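I've been calling it the Turnus problem, after the task script it ruined. The task is simple on paper: turn a knob on a breakfast maker, let go, back off. Flaton's write-up for their planner says appliances like this are "solved." I had my doubts in March and I have more of them now.

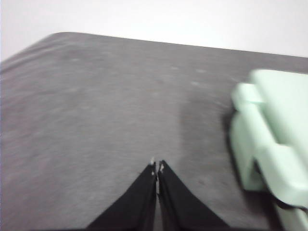
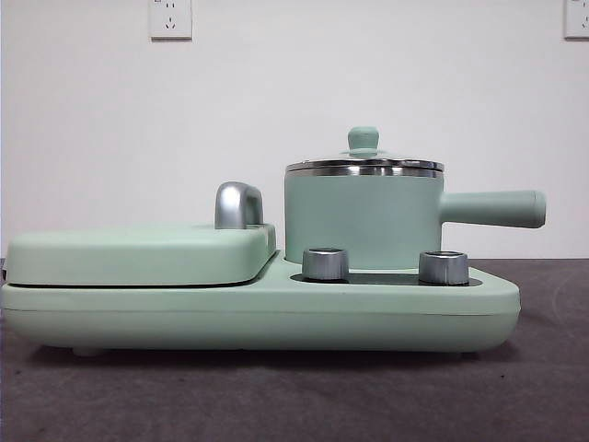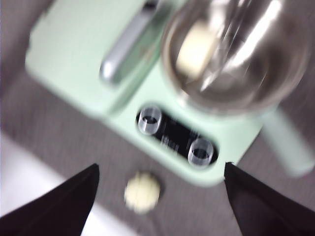 The green breakfast maker from the Turnus runs; the first and last are wrist camera views.

The fault is a dull one. The wrist camera smears whenever the arm moves at any speed, and the planner keeps trusting it anyway. It fixes on a knob position from a blurred view, reports high confidence, and closes the fingers on air. Then the log says "grasp complete."

I went through 1137 log entries. The false completes came in bursts, 7 in the worst one, and after 4 of those the arm carried on and pushed sideways into the base. With the power off that's a scuff. With a hot plate under a pot it's a burn or worse, and I don't see how anyone signs off on that.

Fekow support told me to lower the speed limit. I did, and it helped — for 3 runs. A slower arm with the same blind trust in its camera is still the same arm. What I want is a check on finger width before anything gets marked done. Baxter, my other test script, has had one from the start.

Plate stays unplugged until then.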